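Home | About the course | Student work | Staff | Contact

Student project report: Small grants and who gets them in the Temside district

Group: Mamta Bhardwaj, Ozan Akgül, Ramesh Shukla
Supervisor: Pramila Kaushik
Handed in: Friday, March 5, 2021

1. Background

The Temside Household Fund has paid out small public grants since 1989. The money comes from the district budget and goes to people who want to start or keep up a trade from home, mostly sewing, repairs, laundry and food. A single grant can be up to 2899 pounds. The fund is run from the Bellis office, which also handles the district's market licences.

Our question was whether the grants reach the outer villages as well as the town. The district's last spending review said that take-up was "even", but gave no breakdown by village. 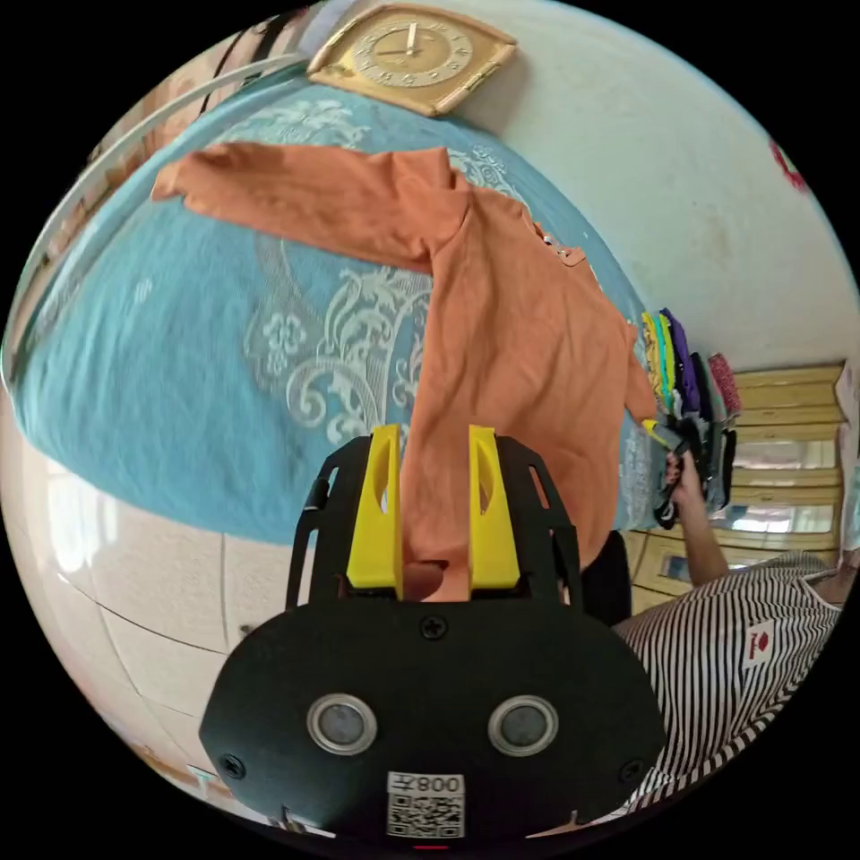
An orange shirt on a patterned bedspread.

2. What we did

We asked the Bellis office for its list of awards. We were given 1693 records with the names taken out. Each record had a village code, a year, the trade and the amount paid. Some of the older ones had no village code and we left those out of the maps but kept them in the totals.

Ozan put the records into a spreadsheet and matched the codes to the villages. Ramesh and Mamta did the interviews, which had to be by phone after December. We spoke to grant holders in the town and in two of the outer villages, and to Kuldeep Singhal, who was the district's grants officer until he retired.

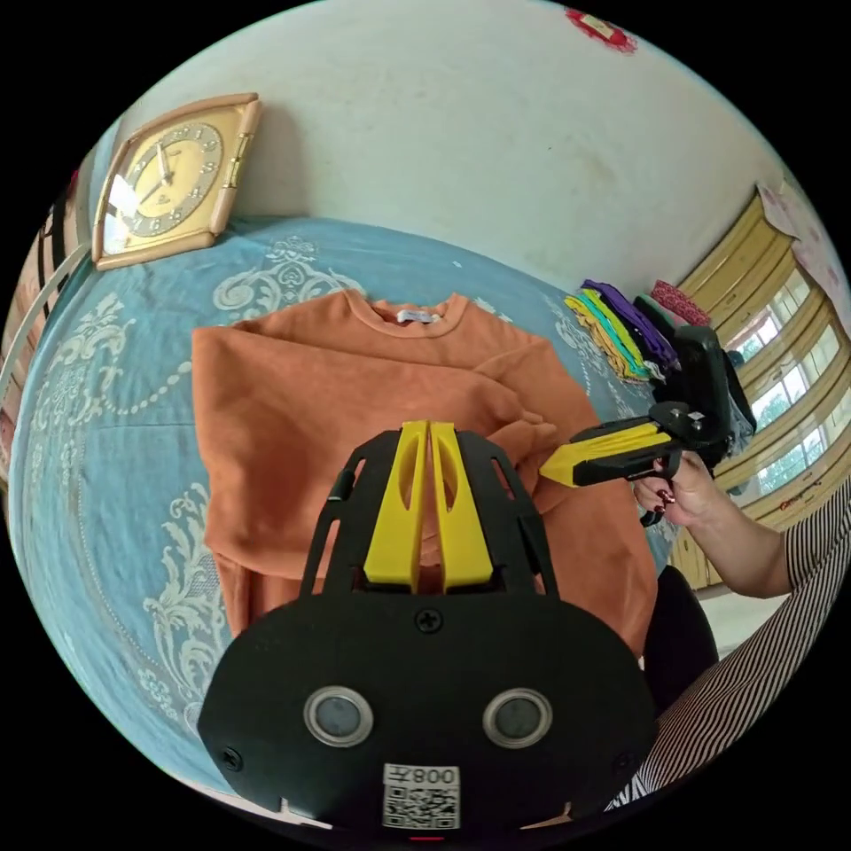

The interviews took longer than planned. Several people wanted to talk about the form first. It asks for a business address, and those working from a bedroom or kitchen were not sure if they could put their own. Two had paid someone else to fill it in for them.

3. Findings

The town gets a larger share of the awards than its share of the population. The gap is widest for first-time grants. Once a household has had one award, its chance of a second is much the same wherever it is.

Mr Singhal told us that the office used to send someone out to the villages before each deadline – this stopped when the travel budget was cut. The drop in village awards in our data starts the year after.

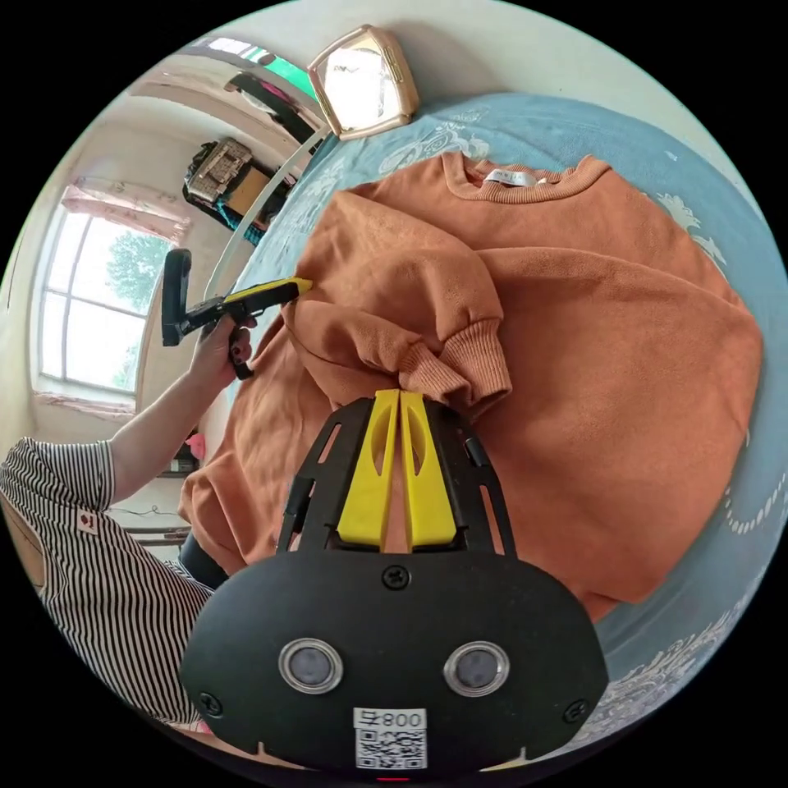 Payment times were also uneven. Town applicants were mostly paid within the same quarter. In the villages the wait was often longer, and one woman had bought her thread and cloth on credit while she waited.

4. Limits

We only had records of awards, so we cannot say how many people applied and were turned down. The Bellis office said refused forms are not kept. Our interviews are too few to stand for the whole district.

5. Suggestions

The form should say plainly that a home address is allowed. The village visits should be brought back for at least one deadline a year. Village codes should be published with the yearly totals.

Recent student reports
Bus fares and school attendance in Temside
Fevent: how a street market pays for its own cleaning
Who reads the council newsletter?
Water meters in rented homes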